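Chapter 4
When the Gripper Will Not Let Go

Most robot failures are dull. The Stistum arm at Draltville ran 2,948 transfers of green vegetables from basket to plate, and on the next one it closed its fingers and stayed closed. It raised no alarm - as far as the controller knew, all was well.
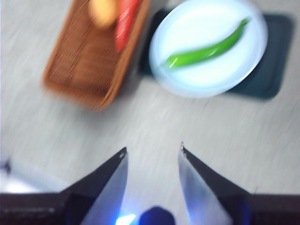 The release command had been sent. A worn connector in the wrist ate it, and the software, being trusting, marked the job done and moved on to the next one.

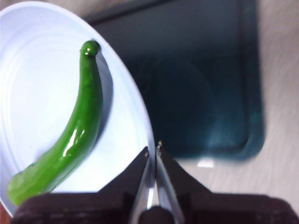

Aurora Arruda blamed the software first: "A command sent is a wish. Read the finger position and then tell me it opened." Prasetyo Gunawan replaced the connector anyway, in November, and logged 17 minutes of downtime.

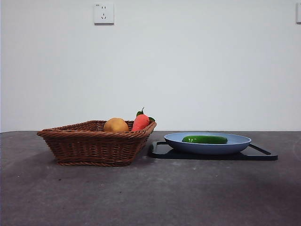

Should the arm have stopped by itself? It should have, within 2 seconds of a missing position signal. Section 4.1 adds that check, which costs one line of code and some pride.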